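Trornau House Residents' Newsletter

Shared Tables and Personal Belongings: Revised Arrangements for the Common Rooms

The Residents' Office wishes to inform all households of the revised arrangements for the use of shared tables in the common rooms on the ground and second floors. The arrangements were agreed at the September meeting and take effect on 28 November 2020. They replace the notice posted beside the mailboxes last year, which residents may now disregard.

The common rooms were furnished for the use of everyone in the building. Over the past months the office has received repeated requests for clearer rules on food, drinks and small belongings left on the tables between one group's use of a room and the next. A survey was delivered to every apartment, and 70 households returned it. The office thanks all those who took the time to reply, including the many who added written remarks on the reverse.

The replies showed broad agreement on two points. Residents value being able to bring their own snacks and do not wish to see food prohibited. They also wish to find a table clear when their reservation begins. The following arrangements have been drawn up with both points in mind.

Reservations. Each reservation runs for 60 minutes and may be extended once if no other household has signed up for the next period. The sign-up sheet remains at the front desk. Reservations by telephone are taken on extension 729 during desk hours.

Food brought from home. Cold food, fruit, packaged snacks and baked goods may be eaten at any of the tables. Hot meals should be taken in the dining room, where heat-resistant mats are provided. Cakes and other items with cream or soft toppings should be served on a plate. Residents may borrow plates from the cupboard in the pantry and are asked to wash and return them on the same day.

Drinks. Bottles should have a cap or lid and should be closed when not in use. Open cups are permitted in the dining room only. Coasters have been ordered from Mulport and will be placed in both common rooms when the delivery arrives.

Personal items. Eyeglass cases, pouches, keys and similar belongings should be kept together at one end of the table, apart from the food. Items of this kind account for most of the entries in the lost property book. Anything found after a reservation has ended will be labeled with the date and the room and held at the front desk for 2 months.

Clearing the table. The household named on the sign-up sheet is responsible for the table until the next party arrives. Wrappers and empty packets go in the covered bin by the door, and fruit pits and peelings in the green pail in the pantry. Tables should be wiped with the damp cloths supplied. Scouring pads and bleach must not be used, as both have dulled the finish on several tabletops.

Questions about these arrangements may be addressed to Dagmar Hudec at the Residents' Office. Requests for an exception, including those for birthday gatherings and name-day parties, should be made in writing to Dagmar Bartoš and will be answered within the week.

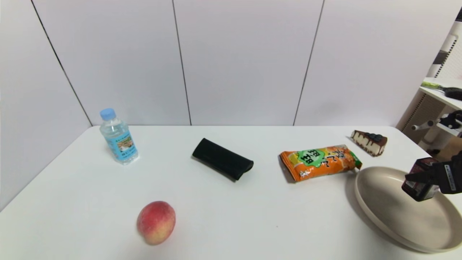

HOUSEKEEPING AND COMMON ROOMS

A bottle of water, a peach, a packet of snacks and a slice of cake are all permitted on the white tables under the new arrangements. Residents are reminded that ripe peaches bruise easily and leave a sticky mark on a pale surface, and a napkin placed beneath the fruit is recommended. Snack packets should be emptied or folded shut before they are carried to another room. Crumbs tend to collect along the edge where a table meets the wall, and this strip should be included when the surface is wiped.

Households wishing to store unopened food for a later gathering may use the lower shelf of the pantry. Each item should carry the apartment number and the date on which it was placed there. The shelf is emptied on the last working day of the month.

The Malý Room will be closed for two days while its chairs are repaired by Valtus. Reservations already entered for that room have been moved to the second floor, and the households concerned have received a note under the door.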